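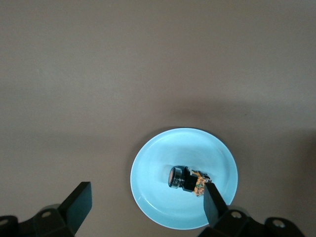
Switch sorting goes to robot arms at Slanina's Rendville plant

Slanina has moved part of its push-button switch line in Rendville over to robot arms, and the people who used to sort the switches by hand have started in new roles on the same floor.

The company said eight arms supplied by Grallora now handle switches one at a time at the end of the line. Each switch is presented on a small plate, and a two-fingered gripper picks it up and places it in a tray for testing. A gripper camera checks which way the switch is facing before the fingers close. The arms run on scheduling software from Jakix, which the plant already used for its packing area.

Up to 455 switches an hour can pass through a single arm, the company said. A person on the old benches was expected to do 400, and staff had complained for years of sore wrists and thumbs by the end of a shift.

Eighteen people worked on the sorting benches before the change. The company said all of them were offered other work at the plant at the same rate of pay. Most have gone to testing and repairs, where they wire up finished switches and look into the ones that fail. The others were trained to look after the arms, which includes clearing jams, changing worn finger pads and teaching the system new switch models.

Coloured buttons and metal bezels caused trouble in the early weeks. Reflections off the shiny rings confused the cameras, and softer lights were fitted over the work surfaces in July. Switches with contact blocks already attached are still slower to handle than bare housings, and a worker stays close by when those are running.

Some staff say the new jobs are more interesting but harder to leave at the door. An arm that stops holds up the whole line, and the person minding it is expected to sort it out quickly. Workers have asked for a second trained operator on the night shift, when one person now covers all the arms. Slanina said it is looking at the request.

The change has also ended the regular Saturday shift, which was used to catch up on sorting. Several workers relied on the overtime, and talks on a weekend allowance are continuing.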